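Print this release
E-mail this release

Plellberg publishes bench rules for two-armed robots, all 80 pages of them

CERKDEN, 17 December 2023 - Plellberg today released the second edition of its good practice guide for two-armed robots doing small tabletop jobs. The first edition came out in July and ran to 211 pages. Readers asked for something shorter, several of them politely.

The new guide, titled Plurnus, deals with the dull questions that decide whether a shared robot bench is a decent place to work: where the control box goes, how much bare table to leave at the sides of the mat, what the idle arm should do while the other one is busy. (Hold still, above the mat, gripper pointing down. The July edition took a whole chapter to say so.) 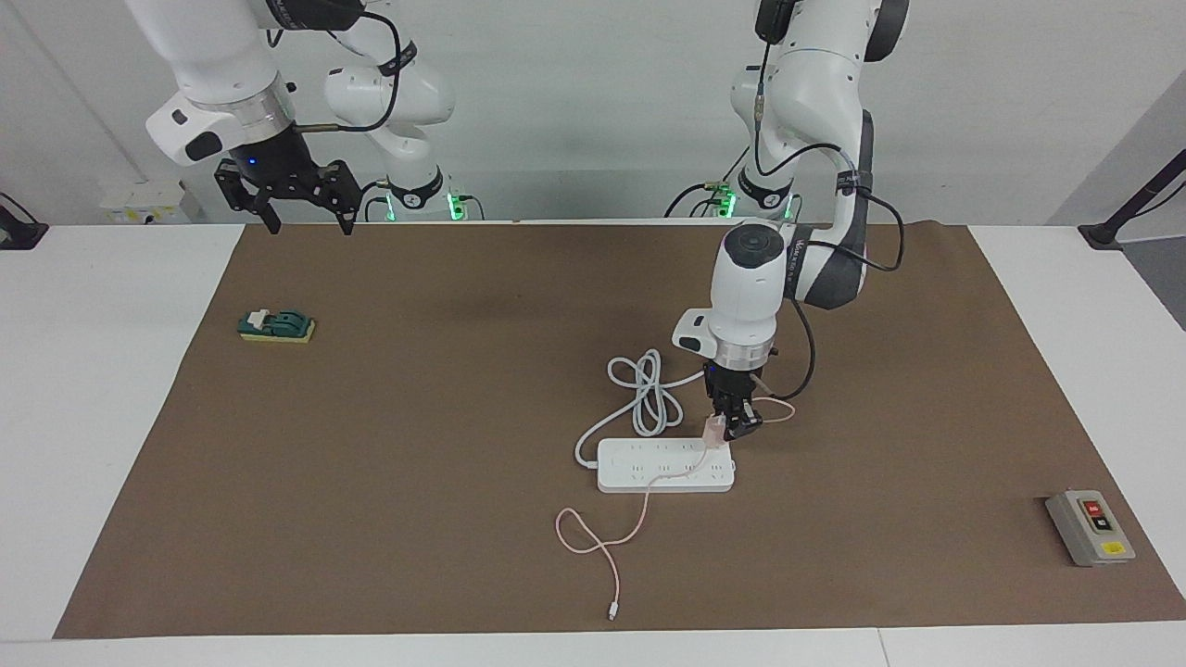
Left arm holding a pink plug over a power strip, right arm raised near the far edge of the mat.

Cables get the longest section. Plurnus asks that loose cord be laid out before a run begins, that the other end of any cable being handled stay on the mat, and that items not needed for the task be kept well apart from it.

"We wrote a rule for everything the first time, including chairs," said Lucyna Kaczorowski, who edited both editions. "I still stand by the chairs. They're in an appendix."

Plurnus is voluntary. Cieślak, which runs training for bench operators, will teach from it starting with its next intake, and has asked for 200 printed copies - on thinner paper this time.

The guide is free on request from the Plellberg press desk in Cerkden. Comments are welcome and will be read, though the chair rules are closed to further discussion.

Print | E-mail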